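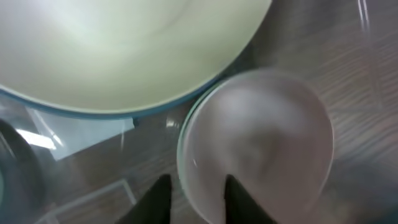 Plukard is a glazed tableware pottery tradition associated with the river town of Illport. Its makers and sellers usually describe it as an unbroken craft going back to 1661. The evidence for that date is thin.

Origins

The year comes from a single line in a parish ledger, which records a payment to "the potter Yu" for 11 dishes. The entry says nothing of glaze, shape or clay, and the word Plukard does not appear in it. The historian Iqra Kakakhel has argued that the ledger shows only that someone in Illport once bought dishes. Supporters of the early date, among them the collector Rizwan Abbasi, reply that no other potter is known in the district at the time, though few records of any kind survive from that century.

The name is first found much later, in a price list from the Ustgate works, where it seems to mean a grade of second-quality ware.
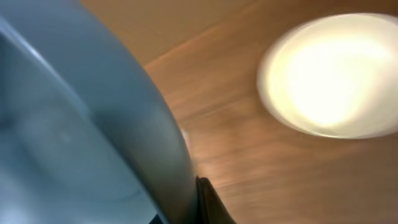 Production

The Ustgate works employed 63 people at its height and sold mostly to inns and boarding houses. Claims that each piece was thrown by hand are hard to square with the molds dug up at the site. Daniyal Sial, who cataloged them, matched 27 to shapes still sold as hand-thrown. Sellers have since taken to the phrase "hand-finished," which can cover a good deal or very little.

The glaze is often said to follow a secret recipe. Tests commissioned by the Illport museum found an ordinary mix used by many potteries. The museum's own gift shop continued to mention the secret on its labels for several years.

Collecting

Prices rose after Ghazala Rind published a guide to the marks found on Plukard bases. The guide is still widely cited, but a number of its datings rest on pieces from the author's own collection, and Kausar Gilani has questioned whether the so-called early mark is a mark at all. She reads it as damage from a kiln support. Auction catalogs generally follow Rind.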